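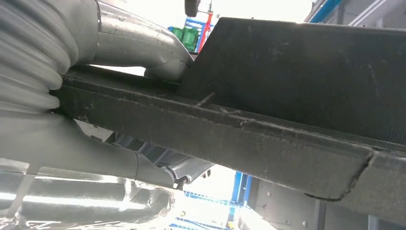
Anjani Setiawan: Before you swap any more parts, does it fault on the soft stuff and the hard stuff the same way? If it only lets go on the felt I'd look at your position tolerance in Dustow first, not the Tarnier board. Also which firmware.

Same fault on both, yes. Started out thinking it was felt only so fair question. Felt panel drops out sooner, ratchet takes longer, same code in the log either way. Firmware is whatever shipped with the board, haven't touched it. Will try the tolerance tonight.

Recap for anyone coming in cold, first post was a mess, sorry.

Setup: home-built wrist and gripper on a secondhand arm, Tarnier driver board, Dustow on the laptop. Lives at Pisharody, shared shop, so I get it in the evenings when the bay is free. Job is holding trim panels and hand tools under a car while I do the fiddly end.

Fault: grip closes fine, holds, then somewhere in the wrist rotation the hold current falls to zero and fingers go limp. Dustow says code 825, "holding lost". No e-stop, no undervoltage. Arm keeps moving like nothing happend, which scares me more than the drop.

Tried so far:
- new supply cable. no change
- supply voltage at the board under load - steady
- lower grip force. faults later but still faults
- higher grip force. faults sooner
- wrist locked, fingers closed on the panel, left alone over dinner. NO fault

That last one is the intresting one. Nothing wrong with it sitting still. Only happens with the wrist turning.

Then did it with a load that doesn't squish. Socket on the ratchet, gripped by the head, reached in under the muffler.

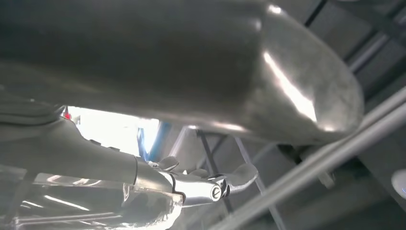
Ran the wrist back and forth slowly from there. Good, good, good, then 825 on the way back. Caught the ratchet in my other hand. Repeated it and it went at the same wrist angle, so not random. Encoder read 2,078 counts both times it went. Did the felt panel again after and same number. Different load, different force, same angle. That's a wire.

Arif Tuhumury replied by email that he had a Dusedell connector do this to him in April, crimp looked perfect and the strand was broken inside the insulation. Told me to wiggle it with the meter on, not look at it. Did that. Encoder pair is fine. Hold sense line opens up when the sleeve bunches on the inside of the bend. There it is I think.

Anjani - tolerance change made no difference, put it back to default. You were right to ask though.

Plan:
- pull the sleeve back, replace the sense line end to end, no splice
- more slack at the bend, tie it on the far side
- new Dusedell plug while I'm in there
- ask Dustow people if 825 can be made to stop the arm too. Separate ticket probably. It should be default imo

Leaving this open until it's done a full evening without a drop.

Update May 2024: new line in, 2 evenings of use, felt panel and ratchet both, full wrist travel. No 825. Arm still doesn't stop on a lost hold, that's in the other ticket - please don't close that one with this one.

Mark as solved pls.

6 comments
2 shares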